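Brultberg Cotton Quilt, Twin

Price: $66
Ships in 4 business days

Every quilt sold online is "cloud soft" and "hotel quality." I test bedding for this shop, and those words tell me nothing, so I asked Brultberg for numbers. They sent two. The cotton cover is 194 thread count, which is modest, and the filling is polyester, which their old label left out until November.

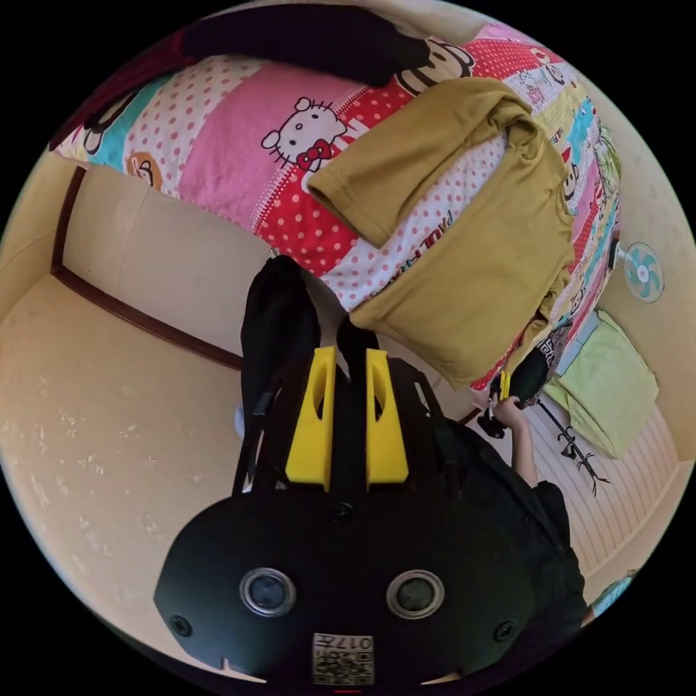

Modest is fine by me. A thread count in the high hundreds often comes from counting each ply of a twisted yarn, and you pay extra for the arithmetic. What I wanted to know was whether the stitching would hold up in a kid's bedroom. After 31 washes, one seam had puckered at a corner and the binding was still attached all the way around. The colors had faded more than the maker's "fade-proof" claim would suggest. We have taken that claim off this page.

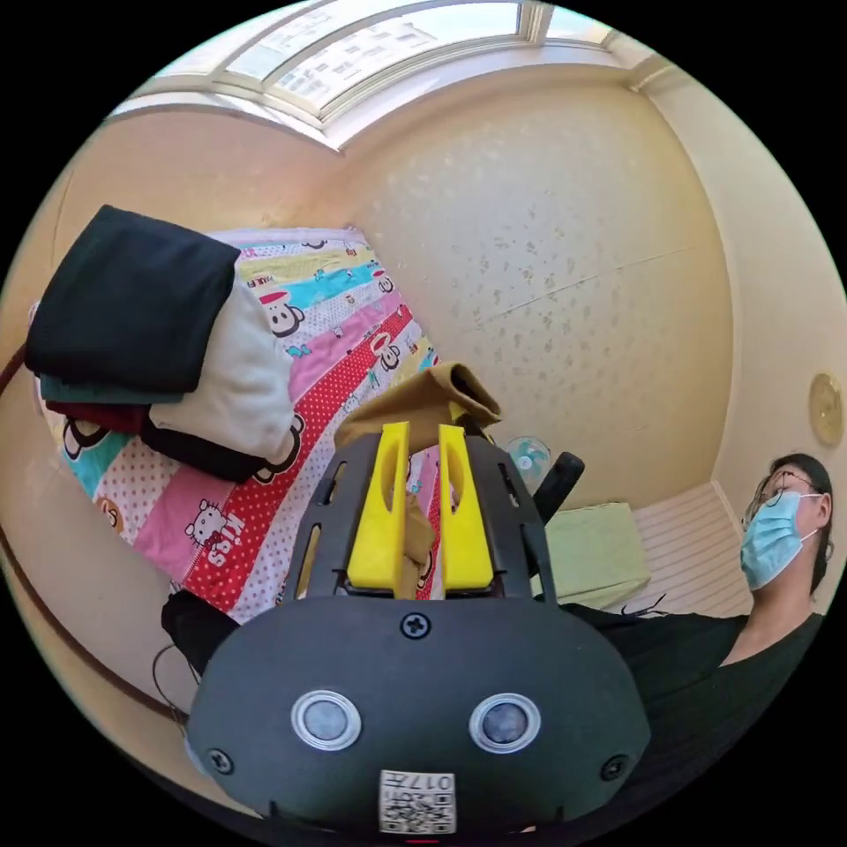
Steinarsdóttir
Bedding Buyer, Varnuvero Home
Updated August 18, 2019

Brultberg also says the quilt suits all seasons. I doubt it. It's a light quilt, good for spring and for a heated room in winter, and you will want a blanket under it if your house runs cold.

The matching Plonulell pillow sham is sold separately. I'd skip it. The envelope closure is too short and the pillow works its way out.

Care: machine wash cold, tumble dry low. Do not bleach.
Size: twin only. A full has been "coming soon" for as long as we've carried the line.
Returns: unwashed, in the original bag.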